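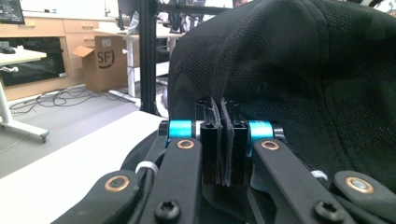 About Vumeck

Vumeck is a contract sewing and repair firm. We make and mend bags, covers, straps and protective cases for trade customers. The company was set up by Jarmila Dvořáček, who trained as a pattern cutter and still signs off every new pattern before it goes into production.

We work from two sites. Cutting, sewing and final inspection are carried out at Clesow. Stores, dispatch and the repairs desk are at Trostlow. Goods for repair should be sent to Trostlow only, as parcels delivered to Clesow have to be forwarded and this adds to the turnaround.

What we make

Most of our output is mesh and woven goods: kit bags, drawstring sacks, net liners and equipment covers. The standard range has 119 patterns. Each pattern has a number, which is printed on the inside label and should be quoted on repeat orders.

Non-standard sizes are made to a drawing or to a sample. We return samples with the first delivery unless asked to keep them. The minimum order for a non-standard item is 15 pieces. There is no minimum for repairs.

Materials and seams

Mesh is cut with a seam allowance wide enough to be folded twice and bound. Unbound mesh frays at the cut edge and we do not supply it in that state except as samples or offcuts. Load-bearing seams are sewn with three rows of stitching and bar-tacked at both ends. Thread is bonded polyester unless the customer specifies otherwise.

Colour matching between batches is not guaranteed. Where a close match matters, the full quantity should be ordered at one time.
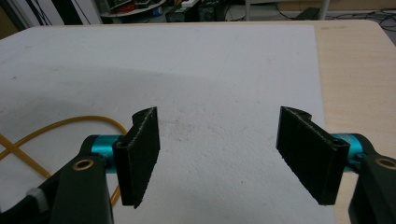

Repairs

We repair our own goods and those of other makers. Each item is inspected and quoted for before any work is done. Usual jobs are hem replacement, re-binding, new zips and new webbing. Coated fabrics that have begun to peel are not accepted.

Repaired seams are covered for the same period as new ones. The cover does not extend to the original fabric around the repair.

People

Vumeck employs 23 people across both sites. New machinists spend their first weeks on straight seams and binding before moving to made-up goods. We take on trainees each September, and applications should be made in writing to the Clesow office.

Company history

The firm began as the sewing room of Kovács, a supplier of sports netting, and became a separate company when Kovács gave up making bags. Several of the older patterns date from that time and keep their original K numbers.

Page last revised Jan 29, 2020.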